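Push controller wobbles near contact, anyone else?

fundinetti_fan
Posted 1/7/22
Evening all. I've been trying to get our arm to shove coloured blocks about on a board using a learned policy, and it's mostly lovely, except that it dithers when it gets close to a block. It comes in nicely, then sort of shivers next to the thing for ages before committing. The policy runs at 2 Hz, with Hadico doing the interpolation underneath. Trained on more than 4,000 demos, so I don't think it's short of data!

Stars and hearts are far worse than cylinders, by the way. Push a heart on one lobe and off it spins.
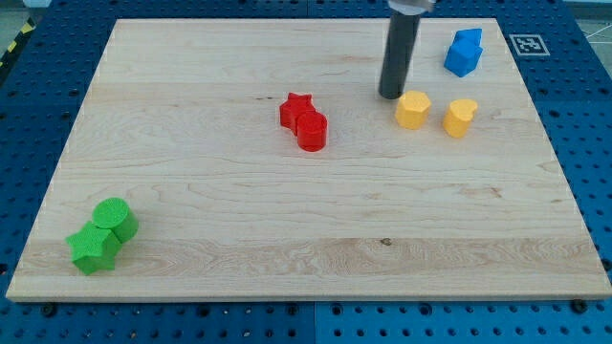
I've tried smoothing the targets over the last 16 commands, which killed the shiver but made it so laggy that it overshoots and ploughs through the neighbouring block. Any ideas before I start ripping things out?

dindanlow
2 Hz is your problem, full stop. The block has moved by the time you look again. Get it up to 10 or more and take the smoothing out.

Ada Guerra
I don't agree with that. We ran ours slow for months and it pushed fine. Dithering next to a block sounds to me like your demos disagree with each other, half the people going round the left and half round the right, and the policy is averaging the two. Have you plotted the predicted targets when it's stuck?

dindanlow
Fine with cylinders, maybe. Try it with a star.

Ada Guerra
We had stars :)

fundinetti_fan
Plotted them. Ada, you might be on to something, the targets flip from one side of the block to the other on nearly every step. Rate still bothers me though.

rattanakul_user
Do you predict one target or a chunk? I had the same flipping and went to chunks of 13 targets, replanning halfway through. It picks a side and sticks with it. Check your camera timestamps as well, mine were stamped on arrival instead of on capture and I lost a whole weekend to it.

dindanlow
Chunks just hide a slow loop. But yes, check the timestamps.

fundinetti_fan
One target at the moment. I'll try chunks tomorrow with the smoothing off, then have a go at the rate separately so I know which one did it. Will post the plots.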